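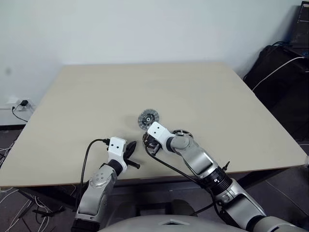

Marunow, April

Figure 2. Work table, test kitchen.

4. What the tasters told us about the lemon slice

I'll admit I went into this part of the study with a favourite. My nan's lemon slice is set with condensed milk and a packet of plain bikkies, and I grew up thinking any version without dairy was a bit of a punishment. So when Lilla Győri suggested we swap the condensed milk for a reduced coconut one and leave the rest of the recipe alone, I wasn't hopeful.

We ended up with 276 completed tasting cards, each scoring the slice for sourness, firmness and what we called moreishness (a reviewer hated that word, but the tasters knew exactly what it meant, so it stays). Both versions were cut to the same size and served straight from the fridge. The written comments came to 1346 words once I'd typed them up, and I read the lot on a Friday arvo with a cuppa.

Firmness was where the two recipes parted ways. The coconut slice softened faster on the plate, and the slower eaters marked it down. Sourness went the other way — people found the coconut version sharper, even though the juice and zest were weighed out identically. Lilla puts this down to the milk sugars in the original. I reckon the flavour of the coconut has something to do with it too, but our cards can't separate those ideas and I won't pretend they can.

Moreishness was close enough that I wouldn't pick a winner. Hajdu's earlier work on chilled cheesecakes found a clear preference for dairy, and I'd expected the same pattern here. Perhaps a thin slice with a tangy icing hides more than a deep creamy filling does. We only tried 2 icings, both lemon, and I'd love to see somebody repeat it with passionfruit.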